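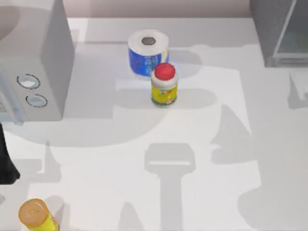 *Fig. 1. Rendered kitchen counter with a white microwave.*

# Who tells us about the cast? Celebrity profiles of the *Drolumora* actors

Media and Culture project, final report
Cherry Mae Mercado and Fongchan Hemmin

## How we got started

We both love *Drolumora*. Fongchan has watched it since the first series and I (Cherry Mae) caught up over a single Easter break, which I don't regret at all! Like most fans, we finish an episode and go straight to looking up the actors: how old they are, where they grew up, whether the ones who hate each other on screen are friends in real life.

After a while we noticed that the pages we were landing on sounded very alike. The same childhood story about Mondix, the lead actor, came up over and over, sometimes with the same spelling mistake in it. So our question became: where do the facts in a celebrity profile come from, and what happens to them as they get passed along?

## What we did

We collected 70 online profiles of the main cast and put them in a shared spreadsheet. We left out fan fiction, forum threads and anything behind a paywall. For each profile we noted the claims it made under family, schooling, love life, money and early career, and then whether it gave any source for them.

The two of us coded every profile separately and then compared. This was slower than sharing them out, but I'm really glad we did it, as the disagreements were some of the best bits of the whole project. We argued for most of an afternoon over whether "is said to be close to her brother" counts as a claim (we decided yes, an unsourced one).

We also read through old interviews in the local paper in Horik, where part of the cast trained, and in the programme archive at the Harb theatre. The archive staff were lovely and let us stay until 4 pm with the boxes.

## What we found

Only seven of the profiles linked to an interview or named the magazine a quote had come from. We expected it to be low, but we kept going back to check we hadn't missed any!

Money was the messiest category. Net worth figures were stated very firmly and disagreed wildly, even between pages that shared whole paragraphs of text. None of them explained how the sum had been worked out. Family details were steadier, probably as they tend to come from one early interview and then get copied.

The Mondix story was the most fun to chase. In the profiles, he "ran away to join a touring company". In the Harb programme notes he says he went along to help his aunt with the costumes during a school holiday and was home again for the start of term. We found two versions in between, one where the aunt is still there but the holiday has gone, and a later one where he leaves "against his parents' wishes". You can watch the story getting more dramatic with each retelling, a bit like the programme itself.

Wording was interesting too. Actors who rarely talk about their relationships were called "secretive" or "tight-lipped", and the women in the cast got this far more than the men. The men were more often "private". We hadn't planned to look at this and only added the column late on, so we'd treat it as a hint and nothing stronger.

## What went wrong

Several pages changed while we were working. Fongchan started saving copies in May, and we should both have done that from the beginning. Some profiles also had no date, so our order for the Mondix versions rests partly on which page borrows from which, and we may have got a step the wrong way round.

Our spreadsheet had no code for jokes. One page claims an actor's hobby is "napping competitively" and we still have it filed under early career.

## Next time

We'd love to talk to someone who writes these profiles for a living and ask how long they get for each one. Fongchan would also like to compare the *Drolumora* cast with newsreaders or sports presenters, to see if the same words turn up. I want to go back to Harb, where there is a whole box of programmes from before the show that we never opened.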